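Hulside Hand Tool Workshop: Call for Participants, Plane Restoration and Sharpening Course

The Hulside Hand Tool Workshop invites applications for its spring course in the restoration and use of bench planes. The course is open to adults who have some experience of woodworking and who wish to bring an old plane back into regular service. Places are limited, and applications will be considered in the order in which they are received.

The course consists of 3 full-day sessions held on consecutive Saturdays in May. Participants must be able to attend all of them. The first session covers assessment, cleaning and rust removal. In the second, participants flatten the sole, fit the frog and prepare the cap iron. The final session is given over to grinding and honing the blade, followed by work on prepared boards of maple and pine.

Each participant should bring one metal-bodied bench plane in need of repair. Planes with a cracked body or a missing frog cannot be accepted. Participants who do not own a suitable plane may request one from the Workshop's collection at the time of application. These planes remain the property of the Workshop and must be returned at the end of the last session.
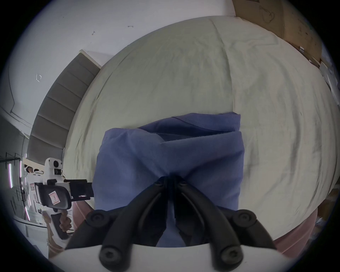 Clothing and personal equipment are the responsibility of each participant. Closed shoes are required at all times in the bench room, and long hair must be tied back before the grinder is used. Metal filings and oil stain cotton badly, so an old T-shirt, which the folded blue garment may be, will do very well, provided that its owner does not mind losing it to the rag bin. Loose sleeves, scarves and neckties are not permitted near the machines. Safety glasses and hearing protection are supplied, although participants may bring their own. Aprons may be borrowed from the rack beside the office.

Sharpening stones, abrasive sheets, lapping plates and honing guides are provided. The course fee is $168 and includes all consumable materials. Replacement blades and other spare parts are not included and may be bought at cost from the instructor. A deposit of $100 is payable when a place is offered, with the balance due on the first day. The deposit will be returned in full if the Workshop cancels the course.

One reduced-fee place is reserved for an applicant under the age of 25 who is enrolled in a carpentry, joinery or furniture program. Applicants for this place should enclose a short letter from their school confirming enrollment.

The course will be led by Dalva Batista, who is responsible for the care of the Workshop's planes and spokeshaves. Instruction is given in English. The bench room is on the ground floor and has step-free access from the parking lot. Applicants who need an adjustable bench or other arrangements are asked to say so on the form.

To apply, please complete the form available at the Workshop office or request a copy by mail. Applications should state:

Name, address and daytime telephone number
Previous woodworking experience
Make and size of the plane to be restored, if known
A brief account of its condition, including any missing parts
Whether a plane from the collection is requested

Photographs of the plane are welcome but are not required. Completed forms must reach the office by Sun 5 March. Forms may be left in the mailbox at the main entrance when the office is closed. All applicants will be notified in writing of the outcome, and those not offered a place may ask to be kept on the waiting list for the next course.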